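How does a rice cooker know when to stop?

Have you ever lifted the lid of a pan of rice and had a great warm cloud puff up in your face? That cloud is doing a lot of the work, and a rice cooker is very good at looking after it!

You put rice and water into the pot, close the lid and press the switch. A hot plate underneath warms the water until it bubbles, at 100 degrees. While there is still water in the pot it can't get much hotter than that. But the rice is drinking the water up, little by little, and when the last of it has gone the pot suddenly gets hotter – and the cooker feels the change and switches itself off, or just keeps your supper warm.

Some cookers have a second job too. A tray full of little holes sits above the rice, so that steam can climb through and cook your carrots or dumplings at the same time (my favourite way to do it).
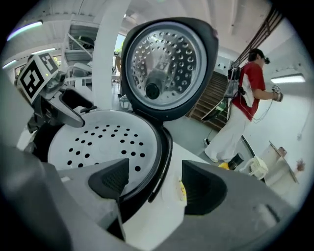

Lid up! The white steamer plate has rows of small round holes.

Steam is very hot, so always ask a grown-up to open the lid for you.

Words by Xiaoyan Duan

Last updated: Sunday, December 31, 2023

Contact us | © Jomia | Back to top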